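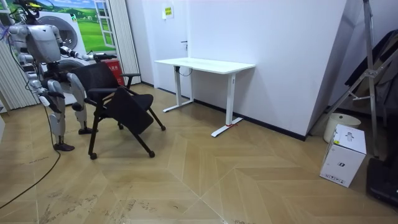

Demo Review: Brotow Humanoid at the Valton Open Day

Format and setup

Valton opened its test room to visitors in June and ran the Brotow humanoid on a chair-moving task in 13 short sessions. I attended 2 of them. The room is small, with a chevron-pattern floor and a standing desk against the back wall. The robot ran with cables attached, so this review says nothing about battery operation.

The chair

The test object was a black mesh-back office chair on four casters, with a fold-up writing tablet on one side. It is a harder choice than it sounds. The casters let the chair swivel away from an off-center push, and the tablet shifts the weight to one side.

Approach and grasp

The robot comes in from behind the chair with its knees slightly bent and reaches one arm forward at shoulder height toward the top of the backrest. The other arm stays low. In my first session the gripper closed on the second try. In the next it closed on the first, but high, and the backrest tilted before the chair rolled.

Walking while pushing is the weak point. Steps are short, and the front foot lands close enough to the chair base that I expected contact. There was one light bump — the robot paused, then continued.

Numbers

The operator's log, open to visitors, listed 452 attempts since installation. My longer run took almost 14 minutes including resets. Most of that was resets.

Compared with Arnaud

The wheeled Arnaud unit, which I saw at Bandis last year, pushed a similar chair faster and in a straighter line. It could not reach over a seat to do it.

Verdict

Good grasping, slow footwork. Worth a visit for anyone planning furniture handling in tight rooms. Ask for a late session, when the queue is shorter and the operator has time for questions.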